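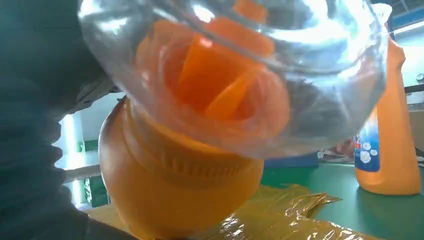

The case for yearly service visits on home dishwashers rests mostly on statements from the firms that sell them. We went through the trade leaflets and the help pages linked from Listico, the directory most of our households had used to find a repair firm, and found the same claim in nearly all of them: a machine that is "looked after" lasts longer. None gave a source. A few gave a percentage, which is worse, as the reader then supposes that somebody measured it.

### 4.2 What the service records can and cannot show

Our first source was a set of 673 job sheets from Kioko Appliance Care, supplied with customer names removed. We are grateful for them, and we don't think they can settle the matter. A job sheet exists when somebody has called. A dishwasher that runs for years without trouble leaves no paper at all, and neither does one that fails and is hauled to the curb the same afternoon. What remains is a pile of machines whose owners thought a repair was worth paying for.

Earlier writers have treated sheets like these as if they described dishwashers in general. They compare the age of the machine at first repair for owners with a service plan and owners without one, find that plan owners do better, and stop there. But plan owners bought newer and dearer machines to begin with. In our set they also lived more often in houses with a water softener already fitted, and that alone could produce the whole difference. Once we matched on model and water supply, the gap shrank until we could no longer tell it from zero. We would not call this proof that plans do nothing. The matched set is small, and the technicians recorded water hardness when they felt like it.

A second problem is the wording. "Cleaned filter, OK" appears on sheets for visits where the customer had reported a leak, a smell, a cycle that would not end, and in one case a blown fuse. We can't say which of these the clean filter cured, if it cured any.

### 4.3 The three household groups

To get away from the sheets we set up a comparison of our own. One group of 100 households received a paid yearly visit. A second group of 100 got a postcard reminding them to rinse the filter and check the spray arms. The third, also 100, got nothing and was told only that we would phone now and then. All the machines were Brota models of the same general design, which keeps the comparison clean and also means we should be careful about stretching it to other makes.

The postcard group reported as few breakdowns as the visited group. Both reported fewer than the third. It is tempting to write that a postcard is as good as a technician, and a draft of this paper did write that. We took it out. Breakdowns were reported by phone, by the owners, and an owner who has been reminded about the filter may simply stop counting a clogged filter as a breakdown. They rinse it, the machine drains, and there is nothing to tell us. A change in what people report is not the same as a change in how long a pump lasts, and we have no pumps.

We had hoped to check the phone reports by visiting a few homes in each group. Kanini Kioko made those visits and kept a field diary. Part of it is given in Section 4.4, lightly shortened.

### 4.4 Field diary

**Figure 2.** Black gripper finger and part of the arm, close view.

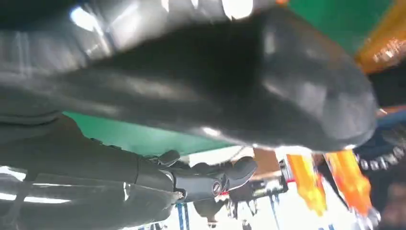 **RANTHORPE, September** — First house, visited group. Owner says the machine has been "perfect since the service." Asked what it was like before. "Also perfect." Filter clean, lower spray arm has two blocked holes. The service sheet on the fridge says spray arms checked.

Second house, no-contact group. Machine noisy but washing well. Owner had never known there was a filter and was cross about it. I told them where it was, so this household should probably be dropped from the group from now on.

Third house, postcard group. The card is still on the cupboard door. Filter rinsed every Sunday, they say, and I believe them. Door seal split at the corner and held with tape. They had not reported it because it "isn't broken, it's taped."

We quote the diary at this length because each entry damages a different part of our own design. The taped seal would have counted as a fault in any workshop, and it is missing from our data. The household that learned about its filter was moved out of the third group, as the diary suggests, and the totals in Section 5 leave it out. The blocked spray arm raises the plainest doubt, that a "service visit" may differ a great deal from one technician to the next, and we did not watch any of them being done.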